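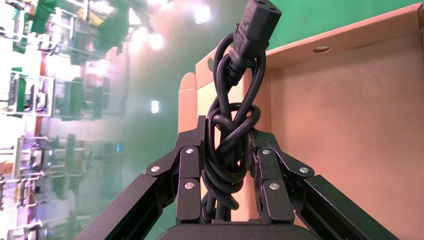 5. Setting up a cable packing job

This section covers the Lelwood two-arm cell supplied by Tesel, using the cable packing program (job 223). Finish the arm checks in section 4 first.

1. Lay the green cover flat over the bench and smooth out any folds.
2. Place an open box between the arms. Stand the rear flap up and fold the left flap outwards.
3. On the panel, choose Jobs, then 223, and press Load.
4. Jog each arm at low speed until its gripper is clear of the flaps.

Note: the box position is saved with the job. If you change box size, teach it again. 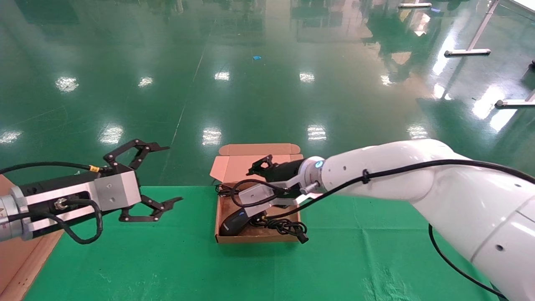
5. Press Grip Test. The fingers open, close and open once more.
6. Tie long leads into a bundle before the run — a trailing plug can catch on the rim.
7. Press Start and stay outside the marked area.

Caution: keep hands out of the box while either arm is powered. To free a snagged cable, press Stop and wait for the panel to show Safe.

If the panel shows code 1840, the gripper has closed without finding a part. Clear the code and repeat step 5. For code 2228, call the Kwan service desk at Clenthorpe.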